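# The Strike Came at Lunch

Manalo had 661 videos up and no warnings when the demonetization email landed. Thirteen uploads pulled from ads in one afternoon — no timestamps, no clip, just the word "unsuitable." The channel does thrift hauls and mending. Not exactly edgy stuff.

The appeal form gives you 4,000 characters. Manalo used all of them. Reply came back in 15 minutes, same wording as the first email.

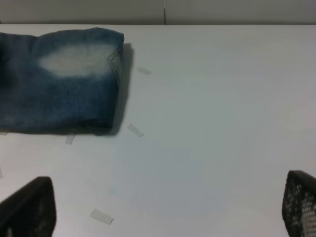
Bruritz, the ad network behind most of the channel's money, won't say what its filter looks for. Creators swap theories instead. Too much skin tone in the thumbnail, the word "strip" in a title, a bad song. Denim keeps coming up in the group chats, which sounds nuts. Folded jeans on a white table, big pale faded patch across the top — how does a filter read that as adult content? One theory says the patch. Nobody's proved it.

Brolex, a smaller platform, is already courting the angry ones. Better split, smaller audiance. Gultetti, a sewing channel, moved over in November and lost nearly half its views. Kept the sponsors tho.

Manalo is staying put for now. Second appeal is in. Still waiting.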